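September, workshop notebook, Pivomby build

Re-fitted the knit sleeve on the arm this morning. The old cover kept riding up over the finger bases and the rings were half hidden, so you couldn't tell from across the room whether the hand had power. The new one is dark grey, cut 20 mm shorter at the hand end. Length before trimming was 430 mm.

Wrist camera back on its bracket, view set towards the fingers. Cable goes under the sleeve now and comes out at the elbow. Two ties, neither pulled tight -- the Andex connector doesn't like being bent near the shell. 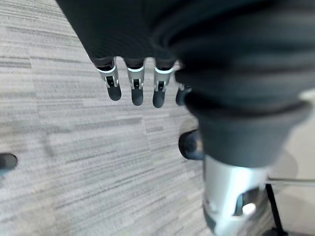

Ran the open/close cycle with the arm held over the carpet, 500 repeats from the Sartori board at the slow setting. No faults logged. Finger 2 reads slightly late on closing compared with the others, same as before the sleeve change, so the fabric is not the cause. Suspect the tendon. Will swap it with the spare from the Clonia kit and run the same count again before touching the software.

Focus on the wrist camera is still soft at close range. Left it alone for now.

To do:
stitch the sleeve hem properly (currently tacked)
label both ends of the camera cable
order more 2 mm screws, box is nearly empty
copy the cycle log to the shared drive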